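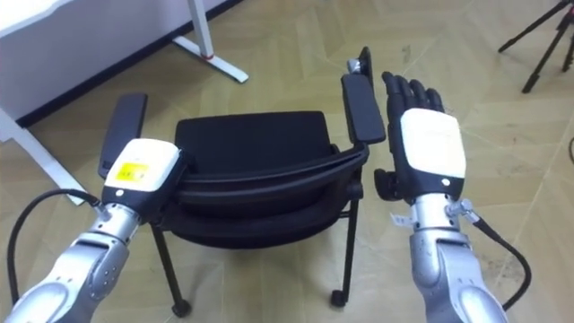

Ticket: Duturside room, chair-to-desk task
Opened by: Stepan Harasym
Status: open, again

Of the 125 episodes recorded in February, the Voduvik checker rejected 5. All for the same reason: "contact label missing, left hand." The left hand was on the backrest at the time, but I am only the person who was in the room.
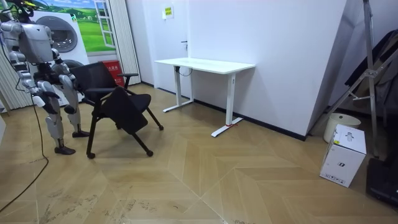

Restarted the logger. Same result. Recalibrated the left wrist, which took until 4 p.m. and improved nothing except my vocabulary. Swapped the cable at the Saarinen box – no change there either.

Then I compared timestamps. The left hand stream runs 3 frames behind the head camera, so a short touch gets filed after the segment has closed.

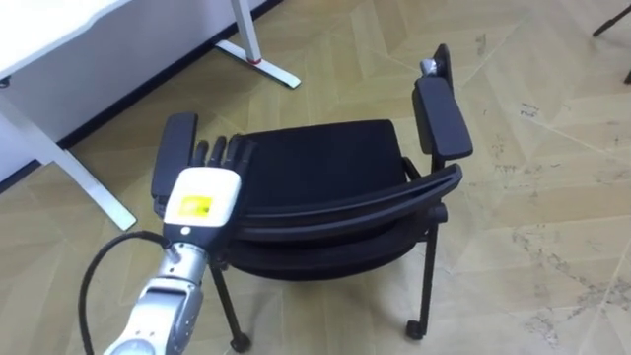 Can the rejected episodes be saved, or do we record them over?
Shift the left stream by 3 frames and run the checker again. Only re-record what still fails.

Did that. 4 passed. The last one has a gap in the joint data and can rest in peace.

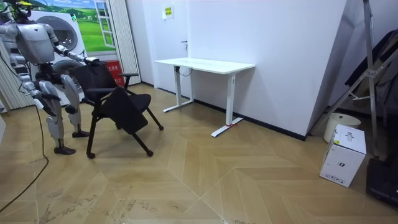

Rerkthorpe has been asked to fix the delay at the source. Until they do, please run the shift script before uploading, and leave the casters unlocked between takes – the policy needs to see a chair that rolls.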